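Nala two-tier rotating display rack, white — worth the counter space?

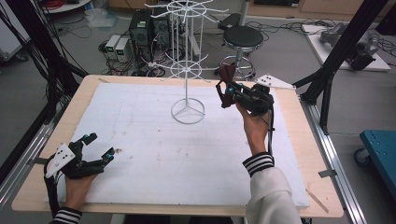

The Nala rack with nothing hung on it yet.

The listing calls this a "boutique-grade carousel." I'd call it a white wire spinner with one pole and two wheels of hooks. I bought it for keychains and earring cards at my Joltivthorpe market table, and after 2 months I'm still not sold.

The upper wheel is the good part. Its prongs are longer and curved, so cards stay put when a customer gives it a shove. The lower hooks are short, and anything on a thick card slides off mine. I gave up and hang only keychains there.

Nala says it holds 100 items. Maybe, if you sell paper clips. I stop at 30 because past that it leans, and the base is just a thin ring with three spokes, so there isn't much to hold it down. Load one side first and you'll see what I mean.

It does spin smoothly — I'll give it that — and the white finish hasn't chipped so far. My older Gyamfi rack turned a lot stiffer but never wobbled.

Fine for light stuff on a level table. Wait for a sale. Returns are 90 days, keep the box.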